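Kernum 手作社区 > 桌面小件 > 插板与木销

桌面铺白纸做插板练习，纸和木销的几个问题

5月　作者：Jiahui Ding

**1楼　Jiahui Ding（楼主）**

先说情况。我们这边在用一块带边的小木板做插销练习，把短木销拿起来，放到位，再拿下来，反复做。板是从 Wusano 买的，一套里有一块板和几根短销，说明书只有一页，对桌面没有任何要求。

桌子是普通的浅色木桌，直接放板子有两个毛病。第一，板底滑，手上稍微带一点侧向的力，整块板就转了。第二，木桌本身有纹路，板也是木头色，有的销子也是木头色，眼睛看久了找东西费劲。所以我在桌上铺了一大张白纸，Netix 的卷纸，幅宽700毫米，从卷上直接拉下来裁的。铺了以后找销子确实快了，滑的问题只好了一半。

现在想问三件事：

一、纸要不要整张粘死？我目前只压住了几个位置，用两个星期以后中间会鼓。

二、木销插进去有点紧，斜着进一点就卡住，正着放又要对很久。孔标称9毫米，销子没有标。要不要打磨，磨到什么程度？

三、板子的边框要不要留着？有人建议我拆掉。

下面是目前的布置。

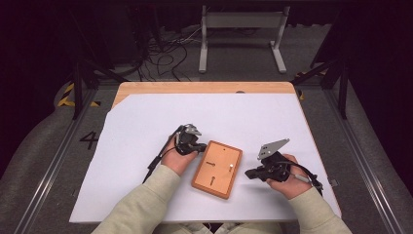 白纸铺桌，带边的小木板放在两手之间

纸没有盖满，桌子远端留了一条边没有铺，左上角那里裁斜了。我裁纸的时候没用尺子，后来也懒得换。

**2楼　刨花半斤**

裁斜没关系，鼓起来有关系。纸鼓了，板子底下就是空的，按销子的时候板会往下沉一点，手感每次不一样。我的做法是四边全部用低粘的纸胶带封住，从中间往外抹平了再封。换纸的时候连胶带一起揭。

销子的问题先别磨。先量。游标卡尺量三个位置，两头和中间，转90度再量一遍。木头的东西放一阵子会变椭圆，你不量就磨，磨完可能一个方向松了另一个方向还是紧。

**3楼　Jiahui Ding（楼主）**

回2楼：刚量了，有一根两头差得不多，中间略粗。另一根确实不圆，转90度以后读数不同。卡尺是便宜货，我就不报数字了。

**4楼　南墙下**

我不同意四边封死。纸受潮会伸长，你把四边都固定了，它没地方去，只能往上鼓。楼主现在鼓包，多半就是固定的点太多。应该只固定一条边，靠自己的这条或者对面那条都行，另外三边让它自由。纸够大、够重，自己会趴着。

我做拼图的台子一直这么铺，冬天暖气、夏天返潮都用过，一张纸能用一季。

**5楼　刨花半斤**

拼图是往下放，手基本不横着推。插销板不一样，找孔的时候手一直在平移，纸只固定一边，会跟着板子一起走。你可以试一下，按住板子往左推，看纸动不动。

**6楼　南墙下**

那是板子和纸之间摩擦太大，纸和桌子之间摩擦太小。在纸下面垫一层薄的防滑网就行了，货架上垫抽屉那种。纸照样只固定一边。

**7楼　刨花半斤**

垫了网就不平了。网有格子，纸薄，按下去能感觉到格子。

**8楼　Ieva Dambrauskienė**

两位说的我都试过。我在教室里带手工课，桌子用得比较狠。说一下我最后的做法，不一定适合楼主。

纸我用厚一点的，裁好以后先在房间里摊平放一晚，让它先把湿气吸够或者放够，再往桌上固定。固定两条对边，就是左边和右边，前后两边放开。这样推板子的时候纸不走，纸要伸长也有方向可去。鼓包基本没有了，偶尔中间有一点点弧，用手一抹就下去。

卷纸还有一个问题，它有卷曲的记忆。你把卷曲的那一面朝下，边就贴着桌子；朝上的话，边会翘。很多人铺反了。

关于销子，如果是给初学的人练，我反而会把一部分孔做松，一部分留原样，先松后紧。全部都紧，练的人会用力，一用力板就跑，然后大家又来讨论怎么固定板子。

**9楼　Jiahui Ding（楼主）**

8楼说的卷曲方向我去看了，我铺反了。现在右边那条边一直往上翘，我还以为是桌面的问题。

先松后紧这个办法我记下来。不过我手头只有这一块板，孔也没几个，没法一半松一半紧。可以改销子，一根磨细，一根不动。

**10楼　灰鹭**

插一句，白纸太亮。上面开灯的话反光，看浅色的销子很累。我换成了浅灰的卡纸，深色浅色的都能看清。楼主的套装里有没有白色的小销？白的放在白纸上掉了都找不到。

**11楼　Jiahui Ding（楼主）**

有白的，圆的，很小。在板上看得很清楚，木板颜色偏橙，白的一眼就看到。掉到纸上是不太好找，但是边框能挡住一部分，所以我一直不想拆边框。深色的那根比较省心，在哪里都看得见。

地上更麻烦，我们这里是灰地毯，掉下去基本要趴着找。

**12楼　旧砂轮**

边框绝对不要拆。说拆的那位大概是觉得碍手。边框有两个用处，一个是楼上说的挡销子，另一个是你可以拿它当基准。手先碰到边框，再从边框往里走固定的距离，比凭眼睛在中间找孔快得多。练熟了不看也能放进去。

至于碍手，是因为手压得太低。从上面往下走，别从侧面进，就碰不到框。

**13楼　刨花半斤**

说拆边框的是我，在另一个帖子里说的。我的意见没变。这种带边的托盘式板子，边框和底板往往是后拼的，时间长了框会松，一松你拿它当基准就全错了。与其靠一个会松的框，不如拆掉，在底板上画线。

**14楼　旧砂轮**

松了再粘就是了。Gentile 的白胶，抹一条缝，夹一晚上。为了以后可能松，现在就拆掉，没有道理。

画线我也反对，铅笔线磨几天就没了，还把销子底面弄黑。

**15楼　刨花半斤**

可以刻线，用划线刀轻轻走一道。

**16楼　旧砂轮**

刻线会顶住销子的边，放销子的时候会挂。

**17楼　Jiahui Ding（楼主）**

边框我先留着。目前没有松，四个角我都掰过。如果以后松了，我先粘，粘不住再拆。两位的话都算听了一半。

补充一个我自己遇到的情况，看看有没有人一样。销子倒着放在板上或者斜靠着的时候，最难拿。平躺的反而好拿，夹住中间就起来了。站着的也好拿。就是斜的，夹上去以后它会自己转一下，角度变了，后面对孔就要重来。

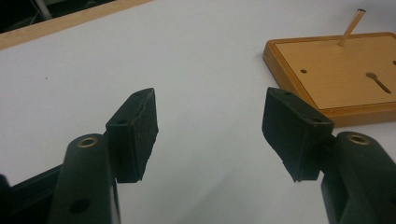
我现在的办法是先把它拨平，再夹。多一个动作，但是总时间短。有时候拨的时候它会滚，滚到边框那里停住，也就顺便摆正了。所以边框又多一个用处。

**18楼　南墙下**

斜的不用拨平，换个方向夹就行。沿着它斜的那个方向去夹，两边同时碰到，它就不转。你说的会转，是因为一边先碰到，把它顶歪了。

先停在上面，看清楚它朝哪边，手转过去，再下来。一开始慢，后面就快。

**19楼　Jiahui Ding（楼主）**

试了一下午，有用，但是没有18楼说的那么稳。斜得厉害的时候，手转到那个角度很别扭，手肘要抬起来。斜得不多的可以。

**20楼　灰鹭**

手肘要抬起来，说明桌子高了，或者板子离你太近。把板子往前推一点试试。

**21楼　Ieva Dambrauskienė**

同意楼上。我还会让学生把板子稍微转一个角度放，不要和桌边平行。惯用手那一侧转远一点，手腕就不用折。每个人合适的角度不一样，自己坐下来试。楼主照片里的板子也有一点斜，我猜你已经是这样放的了？

**22楼　Jiahui Ding（楼主）**

不是特意的，是滑的。不过你说了以后我觉得那个角度是比正着放舒服，就没有扶回去。

**23楼　旧砂轮**

说回打磨，一直没人讲具体的。

销子磨细，最好夹在手电钻上慢转，砂纸包着磨，手不要停在一个位置。先用240目去掉高的地方，再用400目，最后2000目收一下。每磨几下就拿去试孔。木头磨掉了补不回来，宁可多试几次。

端头一定要倒角。很多时候你觉得紧，其实是端头的直角卡在孔口。倒一圈很小的角，杆身不动，手感就完全不一样。我建议先只倒角，别的什么都不做，用几天再说。

孔口也可以倒一点，用倒角刀手拧两圈，不要上电钻。

**24楼　南墙下**

2000目用在木头上没有意义。木纤维到600目就差不多了，再细是在抛光，表面反而太滑，夹的时候容易打滑。插销要的是孔里顺，外面还要能夹得住。

**25楼　旧砂轮**

杆身下半截磨到2000目，上半截停在400目。下半截进孔，上半截拿着，两不耽误。

**26楼　南墙下**

销子两头一样，你怎么知道每次都是那一头朝下？

**27楼　旧砂轮**

在上面那头点个点。

**28楼　灰鹭**

都点点了，干脆涂颜色，一头深一头浅，顺便解决在白纸上看不见的问题。

**29楼　Ieva Dambrauskienė**

涂颜色要注意漆膜厚度。我们班上有人给销子刷了漆，干了以后插不进去了。要涂就用水性染色剂，渗进去的那种，不增加尺寸。刷完会起毛，轻轻带一遍砂纸。

也有人打蜡，我不喜欢。蜡会蹭到纸上，纸上一块一块发亮，别的东西放上去会滑。

**30楼　Jiahui Ding（楼主）**

先照23楼说的只做倒角。结果回来报告：

粗的那根，倒角以后好了很多，斜一点进去也能自己找正，基本不卡。不圆的那根还是紧，转到某个方向就能进，换个方向就不行。这一根我打算磨，磨到400目为止，下半截要不要更细，等磨完看。

孔口没有动，怕拧歪。

纸重新铺了，卷曲面朝下，左右两边固定，前后放开，用的是 Ieva 的办法。摊了一晚上再上桌。到现在4天，没有鼓。往左推板子，纸不走。南墙下的只固定一边我也试了半天，推的时候确实会带着走一点，可能是我的纸轻。

**31楼　南墙下**

你的卷纸多少克？

**32楼　Jiahui Ding（楼主）**

包装上没写，或者写在纸筒上被我扔了。摸着比打印纸厚。

**33楼　南墙下**

那就不好比了。我用的是素描纸，很厚。薄纸听 Ieva 的。

**34楼　刨花半斤**

两边固定我可以接受，比一边强。我还是四边封，我这里干燥，全年差别不大。楼主那里如果潮，当我没说。

板子滑的问题呢？纸不走了，板子在纸上还是会走吧。

**35楼　Jiahui Ding（楼主）**

会走，比以前轻一点。我在考虑板底四个角贴小块的硅胶脚垫，又怕垫高以后按下去有弹性。

**36楼　旧砂轮**

不要硅胶，软。剪四小块细砂纸，背面用双面胶贴在板底，砂面朝下。又薄又硬又不滑。缺点是磨纸，桌面铺了纸正好，磨坏了换纸。

**37楼　灰鹭**

砂纸会掉砂，掉下来的砂粒粘到销子上，进了孔更紧。

**38楼　旧砂轮**

用好一点的砂纸，不掉。

**39楼　Ieva Dambrauskienė**

也可以在纸上沿着板子的外边贴两条厚一点的卡纸，做成一个直角，板子推进去靠住。往两个方向推它都不走，拿起来也方便，板子本身什么都不用贴。角度就按你坐着舒服的那个来定，定好了再贴。

**40楼　Jiahui Ding（楼主）**

这个我喜欢，换板子也能用同一个位置。卡纸手边就有，今晚贴。

不圆的那根磨完了再来更新，帖子先不关。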